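Rulla is a little block-pushing game for old 8-bit home computers, and it's the 2nd thing I ever finished in assembly (the first one we don't talk about!). You get 70 levels on one floppy, plus an editor I threw in late one June because Anong Wongsuwan kept mailing me levels drawn on graph paper. Level 19 is hers, so send complaints that way.

It needs a disk drive and a joystick, or the cursor keys if you must. Music is by Lemlem Admasu. The whole thing costs 537 points in the Dodano shop, manual included.
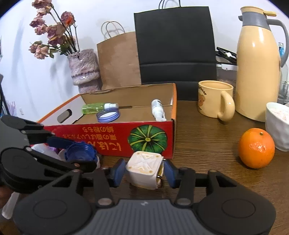 The blocks in Rulla all have a marking on top so you can tell which ones slide and which ones stay put. I went for big plain shapes, much like the raised X on top of that small cream-white cube-like object, and they read fine even on a fuzzy TV. Sliders get the X, stoppers get a ring.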